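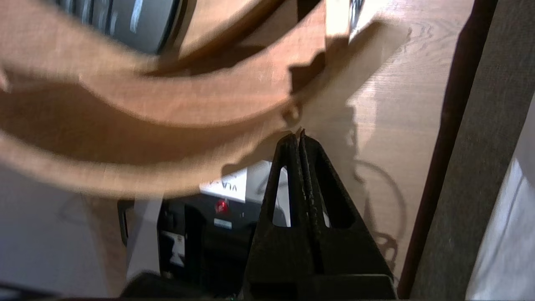

Tamsin Pruitt had come to Kumum to hear a bell, and she had told so many people about it before she left that by the time the bus put her down in the square she felt rather as if she had already heard it. Her mother used to sing the note while she was washing up. It was a low note, lower than you would have thought she could manage, and she held it with her eyes shut until the bubbles had gone off the plates. "That's the Baláž bell," she would say, and then she would ask for the tea towel. Tamsin thought of this while she sat on the edge of the hotel bed with her coat still on, looking at the wood beside her, at the broad curve of it and the warm orange-tan colour and the grain running along the band. Her mother had kept a sewing box of much the same colour. It had gone to a cousin in the end, with the buttons still in it.

The bell had hung over the Baláž chapel since 1823, and it was rung for snow. Other places ring for weddings and fires, and Kumum did that too, with a small tinny thing in the town hall, but the big one was kept for the first proper fall of the winter, so that anyone up on the hill with sheep would know to come down. When Tamsin's mother was a girl it could be heard at Pletska, across the valley, and people there brought in their washing on the strength of it.

It was now March. There had been no snow at all that winter, and the woman at the desk said so as kindly as she could.

"You might have written first," said Noemi Schumacher, turning the register round for her to sign. "I would have told you. I'd have said, come in November, and even then bring a book."

"I did think of writing," said Tamsin, who had thought of it a good deal, and had bought the stamps. "But then I thought you might tell me not to come."

Noemi considered this and seemed to find nothing wrong with it. She was a tall, unhurried woman in a brown Cliltex cardigan that had been darned at both elbows, in wool that didn't match, and she came round the desk and took the heavier of the two bags without asking. The room was at the back. It would be quieter, she said, and you could see the hill from it, if you leaned.

"If it does snow," she said at the door, "I'll ring you. Whatever time it is. They don't wait for breakfast."
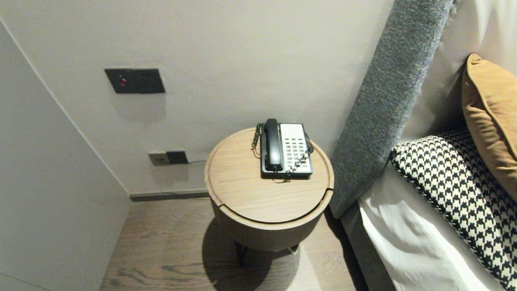
The telephone on its round table, between the bed and the wall.

So Tamsin leaned, and saw the hill, which was green. She saw it green the next morning as well, and the one after that. She was not a person who minded waiting, having had a great deal of practice in doctors' corridors over the past 3 years, and there was plenty to do in Kumum if you weren't particular. She walked out to the chapel and found it locked. She walked round it and found a bench. She ate plum dumplings in the café by the bridge, where a man with a very old dog explained to her that the bell had been paid for by a farmer who had lost 500 sheep in one night, though his wife, coming out with the coffee, said it was nearer fifty and that half of those had been goats.

In the evenings she sat downstairs with Noemi, who did the accounts and liked company for it. They talked about mothers. Noemi's was still alive, in a flat with too many plants in it, and telephoned every day at half past six to ask what Noemi was having for supper and to say that it didn't sound like enough.

"Does she remember the bell from when she was small?" Tamsin asked.

"She says it gave her toothache." Noemi licked her finger and turned a page. "Sing it for me, the way your mother did."

Tamsin went pink. She hadn't sung in front of anyone since school, and there was a couple by the stove with a map spread over their knees. But the lamp was low, and it was raining, and she was going home in two days, so she shut her eyes and tried. It came out wobbly and not nearly deep enough. She held it all the same, until her breath ran out, and when she looked up the couple had stopped folding their map.

"It's lower than that," said Noemi, after a moment. "But you have the shape of it."

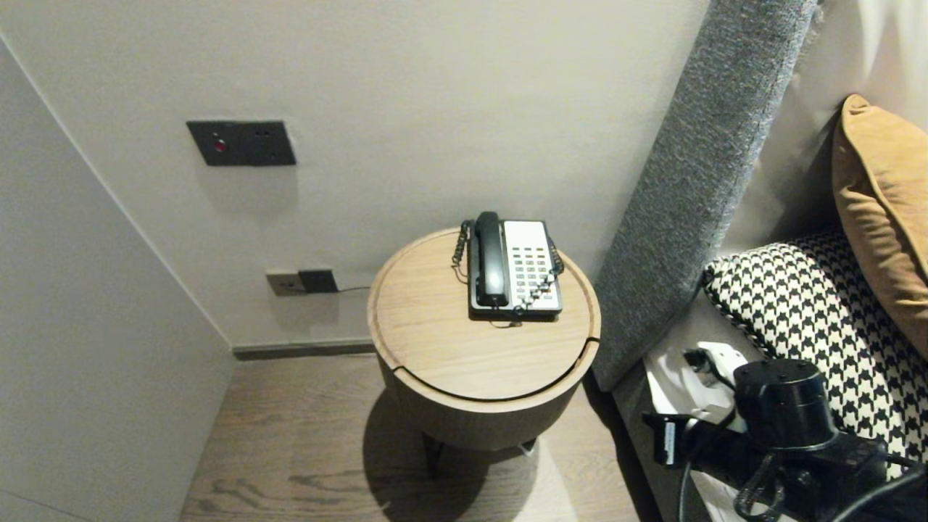
Page last changed: March (spelling of Pletska put right, with thanks to the reader who wrote in)

The telephone rang at 5 in the morning.

Tamsin had been dreaming about the sewing box, and for a little while she went on hunting through it for whatever was making the noise. Then she got the receiver to her ear, the wrong way up and then the right way.

"It isn't much," said Noemi's voice. "I want you to know that before you look. My mother wouldn't call it snow. But old Baláž has gone up with the key, I saw his lantern, so put your boots on." 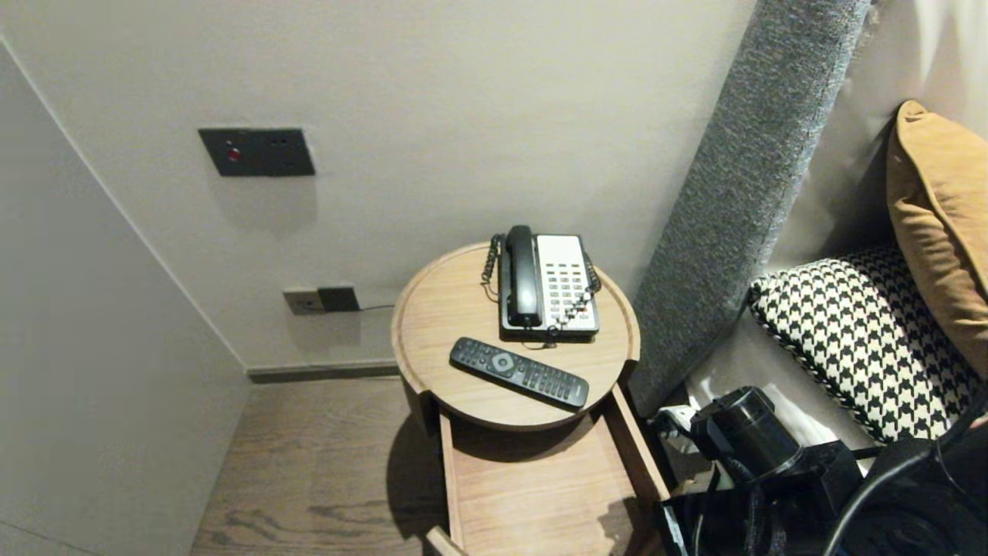

The drawer left open.

She had left her gloves at the café, she remembered on the stairs, and Noemi gave her a pair from under the desk that belonged to some other guest from some other year. They went out by the kitchen door and stood in the yard among the crates. The snow was coming down thinly, in no kind of order, and melting on the cobbles as it landed. Up on the hill there was a faint greyness that might have been snow lying or might have been the morning.

"Wait," said Noemi, and put a hand on her sleeve.

Then it came, so low that Tamsin felt it in the borrowed gloves before she was sure she was hearing it, and a dog began barking over by the bridge. She found that she had shut her eyes. Beside her Noemi was humming along, a little flat, and across the valley, one window after another, they were putting on the lights in Pletska.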